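I own a magazine I can't read. It lives on the small square table by the window, the one with the rounded corners, and it has outlasted two sofas and a subscription to something about bread.

I bring it up because the household has been asked to go paperless, by the household. Llinos Jarman, with whom I share a mortgage and a recycling bin, read an article (on her phone, naturally) claiming that a periodical should leave the home when the next one arrives. By this standard we were 46 issues in arrears. In March she put the whole lot on the floor and invited me to defend them one at a time, like a parole board with a very old client list.

I lost most of the hearings. I couldn't say why I had kept a yachting annual. I have been on one boat and I spent it looking at the bottom of a bucket. The gardening quarterlies went too, along with a run of *Wakent*, the local arts paper, which I had been saving for an interview with a potter I turned out to have confused with a different potter. Into the bag. I felt lighter for the length of the drive to the recycling center and then I felt like a man who had thrown away his potters.

There's a case for the purge and I'll make it fairly. Magazines are heavy. They slide. Anything glossy stacked higher than your knee is waiting for a guest in socks. Old ones give bad advice with total confidence, and if you follow a 20-year-old feature on home wiring you deserve what the insurance company will say to you. Hefin Hughes, our neighbor, scanned every issue he owned one winter and can now find any article he likes in seconds. I asked him when he last looked for one. He told me about the scanner instead.

My objection is that the tidying people have mistaken a magazine for its information. If all you want from a magazine is what it says, then yes, scan it, search it, let it go. But I can't read a word of the one on my table and I have gotten more out of it than out of anything I ever filed under "useful." It was a present from Marisol Trujillo, who found it in a box at a yard sale and thought of me because it was science fiction and I was, in her phrase, "that way inclined." The cover did the rest. I have been making up the story that goes with it for years. In the early versions the glowing creature was a god. Lately it's more of a landlord.

That's a use. It just isn't one you can put on a label. Dotora, the company that sold us our storage boxes, includes a sheet of stickers reading BILLS, MANUALS, KEEPSAKES and MISC, and I hold that a thing you look at every day is none of these. It shouldn't be in a box to begin with. It should be out flat where you put your coffee down next to it, and now and then, regrettably, on it.

Kids understand this better than we do. Our nephew Trevor is 6 and has never asked what the magazine says. He asked who would win, the cover or a shark. We gave it most of an afternoon.

I'd also say a word for tables. The modern advice is that a table should be clear, and a clear table does photograph well. But clear of what, and for whom? A table with one good thing on it is furnished. A table with nothing on it is waiting for the mail, and the mail always comes. 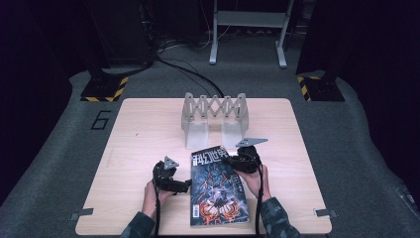
*科幻世界, the one that stayed. The folding lattice stand behind it has yet to have its hearing.*

Llinos has since softened, or gotten tired, and after this long I've stopped trying to tell the two apart. The terms are that one magazine may live on the table. Should I bring home another, the two must fight it out, and I have to be the one who carries the loser to the car.

I came close last month. Alun Gittins was clearing out his late aunt's place and offered me a crate of old movie monthlies, the kind with stars leaning on convertibles. I stood in his garage holding one up to the light. It was in English. I could read every word on it, including the price and a promise of 2 free recipe cards inside.

I put it back in the crate and asked if he had any in Finnish.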